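Angus Bright
A thread on belts, rails and the phrase "maintenance free". 1/12 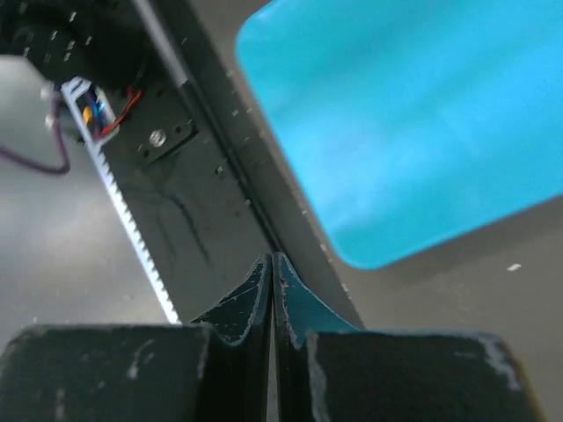 2/12
Grey metal rail, white toothed belt running along the side of it. If you've ever owned anything that slides back and forth under its own power, you've owned a cousin of this. And if you bought it new, somebody probably told you it would never need touching.

3/12
I don't believe them. I've looked after belt-driven kit at Clostanow for 10 years and I've yet to meet the belt that looks after itself. They stretch, they shed, they pick up fluff. Slowly, which is why the sales sheet gets away with it.

4/12
Look at the dark streaks on the face of that rail. Could be scuffs, could be grease. I'd want to run a cloth over it before I said either way. What I wouldn't do is what the Flunberg leaflet suggests, and "refresh with lubricant" before finding out what's already on there.

5/12
Which brings me to spray cans. Cillian Hanrahan swears by one for everything: hinges, rails, his bike, the back gate. We've argued about this since I started. Spray near a toothed belt goes on the belt. Then dust goes on the spray. Then you're picking grey paste out of the teeth with a cocktail stick.

6/12
My method, for what it's worth. Power off, and off at the wall. Dry lint-free cloth down the face of the rail. Old toothbrush along the teeth of the belt, dry. Look at the brush. If it comes away with white crumbs on it and you have a white belt, start pricing up a new one.

7/12
Grooves are where the muck lives. There's a narrow one on this rail, alongside the bevelled edge, and a cloth on its own will skate straight over a thing like that. Wrap it round the end of a lolly stick and go slowly. Yes, it's boring.

8/12
Someone's going to ask about the Cerby cleaning kit. I've used it. It's a cloth, a brush and a little bottle, in a tin, for 80 quid. The tin is nice. I keep screws in it.

9/12
Belt tension next. Every guide has a number and hardly any of them say where to measure it. Greenberg's manual runs to 188 pages and gives tension one paragraph, with a drawing of a different model. I press mid-span with a finger, compare it with how it felt last time, and write that down. Crude, but I trust my notebook more than their drawing.

10/12
Scuffed black parts, like the ones at the front there with the pale chipped edges: leave them be. People get upset about worn corners and reach for touch-up paint. Paint flakes, and then you've got flakes to clean up as well. I only fret about wear when it changes how things meet or move.

11/12
How often? The leaflets say yearly. I do it every 3 months, and in April I give everything a proper going over with the covers off. I may well be overdoing it. I'd like to see the testing behind "yearly" before I change.

12/12
Cillian has just read this over my shoulder and gone to fetch his spray can. Replies are open if anyone has evidence for his side. Photos of your belts please, teeth showing.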